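Re: [allotments] Water butts and the summer meeting
From: Vesela Omerović
Date: August 24, 2023 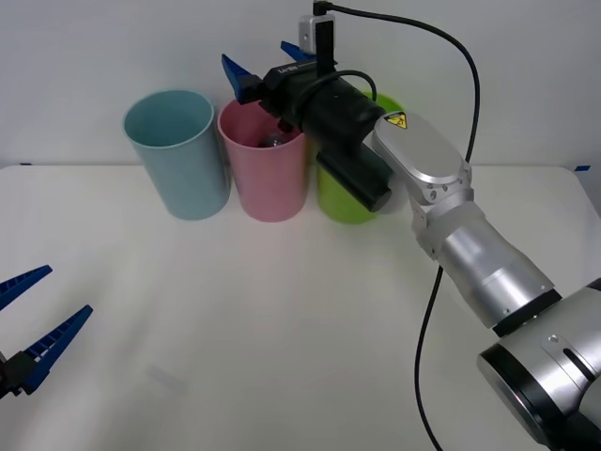 Thanks, Damir. I've left your message in underneath so that people can see what I'm grumbling at.

I'm all for sharing the tap. I've shared it since May, mostly with Zlatko's hose, which seems to have moved in. But a rota in 19 slots assumes we all get up at the same hour and own a watch, and I've met us.

Could we try something duller? Odd plots before breakfast, even plots after tea, and anyone with a proper water butt waits till last. Ankica has offered her old one from behind the shed on plot 2. It leaks at the seam but only down to the halfway mark, so you could call it a small butt with a tall collar.

As for the big tank, 3000 litres sounds lovely until you ask where it goes. The only flat ground is the bit where Tihomir turns his van round, and he has views.

Damir Mladenović wrote:
> Hello all,
> The pressure has been hopeless again and I think we need a rota.
> I've drawn one up and pinned it inside the gate. Please don't
> swap slots without telling me.
> I also asked Pliler about a second-hand tank. They want 50 up
> front to hold it, and we'd have to collect.
> Could whoever keeps propping the gate open with my good bucket
> please stop.
> Damir

The bucket was me. It's back by your compost, slightly dented, though I maintain it was dented when we met.

If anybody wants the last of the courgettes they're in the crate by the noticeboard. Please take two. Please take six.

Vesela
plot 14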